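Motor trips on earth fault after moving the drive further away

Posted by tolden_maint

We have a 3 kW pump motor on a Baken drive. Last month the drive was moved into a new panel and the cable run went from 9 m to 70 m. Since then it trips on earth fault, mostly on start. The motor meggers fine and so does the cable. The switching frequency is still at the factory setting. Do I need a filter, or is the drive faulty?
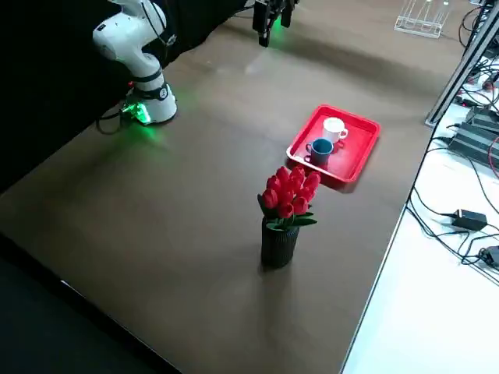
The cable is ordinary four-core, unscreened, in steel trunking with two other motor cables. I can't easily move the drive back.

Jarkuron

Probably not the drive. A long cable has more capacitance to earth, and every switching edge pushes a pulse of current through it. A small drive has little margin for that. Lower the switching frequency first - it costs nothing, though the motor will be noisier. If it still trips, fit an output choke at the drive end, and check the maker's limit for cable length while you have the manual out.

I would also change to screened cable, with the screen bonded all the way round at both ends. Be aware that screened cable has more capacitance, so fit the choke first. 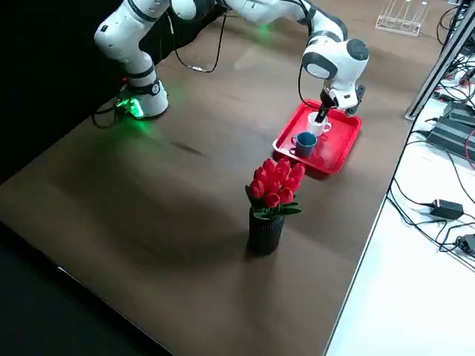 Arm with its gripper at a white mug on a red tray.

wong_electrical

had the same, new motor fixed it. might be worth a try

Helpful: 17
Comments: 3

Related
Output choke or sine filter?
Bearing noise after fitting a drive
RCD trips when drive is powered up
Can two motors share one drive?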